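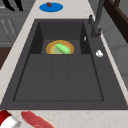
## Session 4: Hand washing dishes without running up the water bill

Hi all, notes from the kitchen session are below. I've tidied up what I scribbled on the board and added a couple of things I forgot to say out loud. Bring your meter readings next time, please!

If you missed session 3 (the one on toilets and leaks), read that handout first, because I use the same worksheet again and I'm not going to explain the columns twice.

### Where the water goes

Most of us think of the wash as the thirsty part of doing dishes. It's the rinse, nearly every time. A faucet left open while you hunt for the lid of a saucepan is pouring clean, heated water straight down the drain, and you pay for it twice - once for the water and once for the gas or electricity that warmed it.

I tried this at my own place in December, with a bucket under the faucet and a lot of complaining from the rest of the house. My worst evening came to 34 gallons. I had one baking dish with burnt cheese on it and I just stood there letting the faucet do the work, which it didn't.

### Basin, bowl or drainboard

A deep basin is great for stockpots and terrible for a single plate, if you fill it the way you'd fill it for a full load. Put a dishpan inside it, or wash small things in the biggest dirty bowl you have. I do the bowl trick most nights now.

If your sink has a built-in drainboard, use it as your soapy parking spot. Wash everything first, stack it there with the suds still on, then rinse the whole lot in one go. People with double sinks can fill the second side a little way and dip. Somebody asked whether dipping leaves soap behind, and yes, a bit, if you never change the water. Change it when it goes cloudy.

### Order of washing

1. Scrape, don't rinse. A rubber spatula is best for this.
2. Glasses.
3. Forks, knives and spoons (loose in the water is fine, but keep sharp knives out on the counter where you can see them).
4. Plates and bowls.
5. Pans last, and by then they've had time to soak.

I know some of you do plates before silverware, and we spent far too long on that! Do what you like there. Glasses first and pans last is the part I care about.

### The faucet itself

Unscrew the aerator and look at it. Ours was so full of grit that the water came out sideways. Soak it in white vinegar overnight, brush it with an old toothbrush and screw it back on by hand - no wrench unless you've wrapped the jaws in tape.

### The worked sum

This is the Rovness household from the worksheet (row 3), in case you couldn't read my writing:

- Rinsing under the faucet: 253 gallons a week
- Rinsing in one batch: 200 gallons a week
- Saved: 53 gallons a week

Two of you got a different answer because you'd used the Fonseca row, where the starting number includes the yard hose. Take the hose out and try it again. Leave the Tristuvell row alone for now, we need the hot water handout for that one.

### For next time

Pick one evening and do the bucket test for 10 minutes of your normal dishwashing. Don't be on your best behavior, or the number's no use to you. Write it in the last column and save the bucket water for your plants if it's only lightly soapy (mine go to the hedge, not the herbs).

Next session is laundry, on 23rd August, in the same room at Mornness Hall. Bring the manual for your washer if you still have it.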